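Die geduldigen Hände von Grenton
Wer einem Roboter etwas beibringen will, muss es ihm vormachen. Ein Besuch bei Menschen, die das jeden Tag tun.
5. Februar 2023

Zanele Ntuli hält den Atem an, wenn sie greift. Sie sagt, sie merkt es selbst nicht mehr, aber ihre Kollegen haben es ihr erzählt. Auf dem Kopf trägt sie eine Brille, die ihr die Sicht nimmt und dafür eine andere gibt, und ihre rechte Hand führt ein Gerät, das an zwei dünnen Kabeln hängt. Sie beugt sich vor, obwohl vor ihr nichts steht als ein leerer Teppichboden. In ihrer Brille ist dort ein Zimmer.

Das Zimmer gibt es nur im Rechner. Es hat Wände, einen Boden und Möbel, und jeden Morgen ist es neu eingerichtet. Einmal liegt auf der Kommode ein Schwamm, ein anderes Mal ein Stück Fleisch, für das in einer echten Küche jemand sehr früh aufgestanden wäre. Ein Programm sucht die Gegenstände aus einem Katalog und verteilt sie, und um guten Geschmack kümmert es sich dabei wenig. Ntulis Aufgabe heißt an diesem Vormittag: Becher nehmen, Becher abstellen, von vorn.

Die Firma heißt Vandura und sitzt im zweiten Stock eines alten Kontorhauses in Grenton, über einem Geschäft für Nähmaschinen. Sie verkauft keine Roboter. Sie verkauft Vorführungen, wie man hier sagt, also Aufnahmen davon, wie ein Mensch einen Roboter durch eine Aufgabe lenkt. Gespeichert werden die Bilder der Kameras, die Stellung jedes Gelenks und ein kurzer Satz, der die Aufgabe nennt. Aus vielen solchen Vorführungen soll ein lernendes System später ableiten, wie man einen Becher anfasst, den es nie gesehen hat. 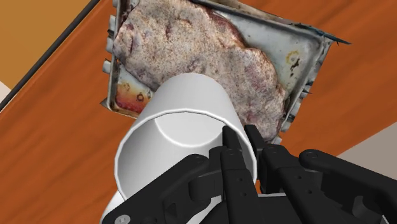 Natalina Valentini findet, dass man über die schlechten Versuche zu wenig spricht. Die guten seien schnell erklärt, meint sie, eine ruhige Bahn, ein sauberer Griff, fertig. Lehrreich werde es dort, wo die Hand zu tief kommt und der Mensch es bemerkt und zurückgeht. Ein System, das nur glatte Vorführungen kennt, wisse sich nach dem ersten kleinen Fehler nicht zu helfen. Sie habe deshalb durchgesetzt, dass korrigierte Griffe in der Sammlung bleiben, mit einem eigenen Vermerk.

Das war bei Vandura lange umstritten. Der größte Kunde, Mendgate, wollte am Anfang nur Erfolge bezahlen. Man kann es verstehen, denn wer kauft gern Fehler ein? Im Juli kam die Änderung im Vertrag, und seitdem gilt ein Versuch auch dann, wenn er Umwege hat, solange am Ende der Gegenstand richtig steht. Die Sammlung für Mendgate umfasst jetzt 3.887 Vorführungen. Davon tragen 214 den Vermerk, dass jemand sich korrigiert hat.

Ich durfte es auch probieren. Die Brille sitzt schwerer, als ich dachte, und nach wenigen Minuten wurde mir warm unter ihr. Die Hand des Roboters folgte meiner Hand mit einer kleinen Verspätung, an die sich der Körper gewöhnen muss. Ich griff dreimal ins Leere. Beim vierten Mal schob ich den Becher vor mir her, bis er von der Kante fiel, und Ntuli drückte ohne Kommentar die Taste, mit der das Zimmer wieder in seinen alten Zustand springt. Diese Taste ist abgenutzt. Man sieht den Buchstaben darauf nicht mehr.

Warum überhaupt ein gerechnetes Zimmer? Der Preis spielt eine Rolle, und auch die Zeit. Im wirklichen Labor muss nach jedem Versuch jemand aufräumen, den Becher zurückstellen, das Licht prüfen. In der Simulation dauert das einen Tastendruck, und man kann über Nacht die Holzfarbe tauschen, die Tapete, die Höhe der Möbel. Dafür stimmt manches nicht. Gegenstände rutschen anders, sie haben manchmal kein richtiges Gewicht, und ein Tuch bewegt sich oft wie ein Brett. Bei Vandura gibt es eine Liste mit dem Titel »Was die Welt sonst noch kann«. Sie hat 109 Einträge, und Begović, der sie führt, streicht selten einen weg.
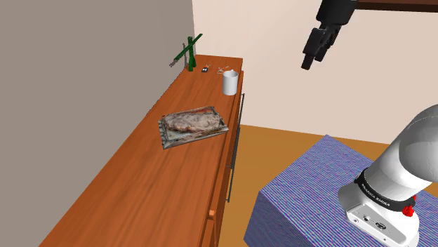
Das Schwerste an der Arbeit ist nach Ntulis Meinung die Wahl des Anfangs. Lernende Systeme merken sich gern das Falsche, und wenn der Arm jedes Mal aus derselben Haltung startet, lernen sie vor allem diese Haltung. Darum werden die Anfänge gemischt. Mal wartet der Greifer schon dicht am Ziel, mal hängt er über dem freien Boden zwischen Tisch und Kommode, und der weiße Becher steht ganz hinten auf dem Möbel, hinter dem Blech mit dem Braten. Dann muss man sich entscheiden, ob man über das Hindernis geht oder daran vorbei. Ntuli geht lieber oben herum. Ein Kollege, der am Nachmittag ihren Platz übernimmt, nimmt immer die Seite, und beide halten ihren Weg für den natürlichen.

Für die Sammlung ist dieser Streit ein Gewinn und zugleich eine Plage. Zeigt man dem System zwei gute Wege, bildet es unter Umständen einen Mittelweg, und der führt genau in das Hindernis hinein. Neuere Verfahren können damit besser umgehen, sagt Valentini, sie legen sich auf einen der Wege fest und bleiben dabei. Begović traut der Sache noch nicht. Er lässt neben jeder Vorführung den Namen der Person speichern, als Kürzel, damit man später trennen kann, wer wie gegriffen hat.

Gegen Mittag nimmt Ntuli die Brille ab. Über den Augenbrauen bleibt ein roter Streifen, der bis zum Abend nicht ganz verschwindet. Sie trinkt Tee aus einer Tasse mit Henkel, langsam, und als ich frage, ob sie zu Hause anders nach den Dingen greift als früher, überlegt sie eine Weile. Ja, sagt sie, ein wenig höher. In einer halben Stunde beginnt die zweite Schicht, dann kommen die Schubladen dran.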